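Nusrat Pathirana
Thread on small tabletop whiteboards and what goes wrong with the surface. Mostly cleaning, some lighting.

2/ Dry-erase ink is pigment in solvent with a release agent. The release agent keeps the pigment from bonding to the board. When it has been wiped away and the pigment hasn't, you get ghosting.

3/ A dry eraser removes fresh ink well and old ink badly. Past a day or so, write over the old line with a fresh marker and wipe both together. The new solvent lifts the old pigment.

4/ Red is the one I get asked about most. On my boards it ghosts sooner than black or blue. I have one Jondico board where a red arrow stayed faintly legible for 69 days.

5/ Small marks are easier to miss than big ones. A loop the size of a fingertip gets left behind on a board that otherwise looks finished. 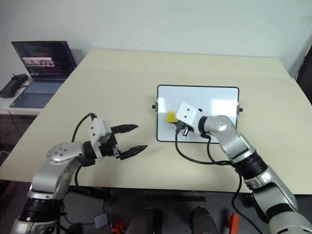
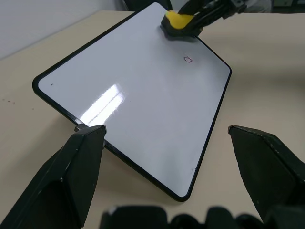 Duluth, September

6/ Same kind of board in both: glossy white, thin black border, rounded corners, lying flat on the table. The second has the red loop, right of center, and a tiny dark dot near the left corner. The dot could be ink or debris.

7/ The eraser in the second has a yellow top and black felt. Felt loads up with pigment and then puts it back down as gray haze. Vacuum it or knock it out against something you don't care about.

8/ Glare. A flat board under a ceiling light throws a bright patch straight back at you, and faint ink inside that patch is very hard to see. Move your head, or turn the board a quarter turn, before you decide it's clean.

9/ Direction: overlapping strokes, one way, top to bottom. Circles spread haze. Finish along the border, where the rim stops the felt short and a line of dust builds up.

10/ For haze that a clean eraser won't shift: 50 percent isopropyl on a microfiber cloth, then water, then a dry cloth. Leave it 15 minutes before writing. I've used Pleltura spray as well and saw no difference on glossy boards.

11/ Skip abrasive pads, including the white melamine ones. They scratch the gloss and ink sits in the scratches. A dulled board doesn't come back.

12/ My count is at 419 wipes on the current test board, same felt throughout, vacuumed every 50. Slight haze in one corner – otherwise it still erases dry. Next up is the Zurix felt on the same surface.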